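Plants, patience and a small shop in Trevov

Marcela Brabec opened her herbal shop in Trevov in 2007, after many years behind the counter of an ordinary pharmacy. I visited her on a cold morning, when the first customers were already asking for something against the cough.

"In January it is always the cough," she says. "In December they still hope it will go away alone, and after the holidays they come to me."

The shop is called Krajčí, after the street where her grandmother lived. It keeps 243 kinds of dried plants, from common things such as linden flower and thyme to roots which she orders only twice a year. Her partner in the business, Otakar Oravec, takes care of the buying. He refuses quite a lot of what is offered to him.

"I open the bag and I smell," he explains. "If thyme smells of hay, I send it back. The supplier is then angry with me, but he remembers it the next time."

I asked them about the thyme syrup with plantain, which they sell under the name Plullura and which many people in the town know from childhood visits. The recipe came from Bohumila Dvořáček, a retired pharmacist who taught Marcela in her first job. It contained more sugar in the beginning.

"Bohumila made it very sweet, so that children would take it," says Marcela. "We made it less sweet, and then the mothers complained. So we went back a little – not the whole way."

She is strict about what she will promise. A syrup can make a sore throat more comfortable, she tells people, and that is all she says about it. When somebody has had a fever for several days, or coughs up blood, or cannot breathe well, she does not sell anything and sends the person to a doctor.

"Some of them are offended. They came for tea and I speak about a doctor. But I worked in a pharmacy, I cannot forget what I learned there."

The same goes for people who already take other medicines. St John's wort is the plant she talks about most often, as it can weaken the effect of many prescribed tablets, the contraceptive pill among them. She asks every customer who wants it what else they are taking. If they do not know the names, she asks them to come back with the boxes.

Otakar would like to sell more by post. At present they send parcels only to older customers in the villages near Erum, who cannot travel easily in winter. Marcela is not against it, but she wants a telephone call before every first order.

"On the telephone I hear how a person breathes," she says. "On a form I hear nothing."
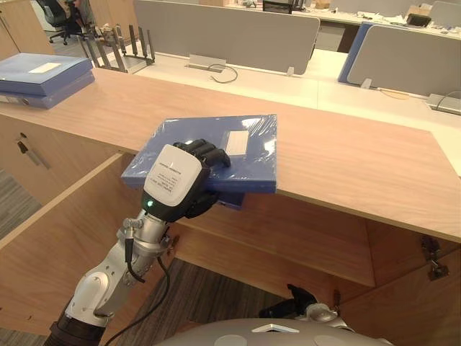
She also does not want the shop to become bigger. Two rooms are enough for her, and the drying is done by growers who have the space for it. What she would like is a younger colleague, somebody with a pharmacy education who is willing to learn the plants slowly. Rozália Bartoš, a student, helps them in the afternoons and is now learning to tell the roots apart when they are already cut.

"She mixes up burdock and dandelion," says Marcela. "I did it too, for a whole year."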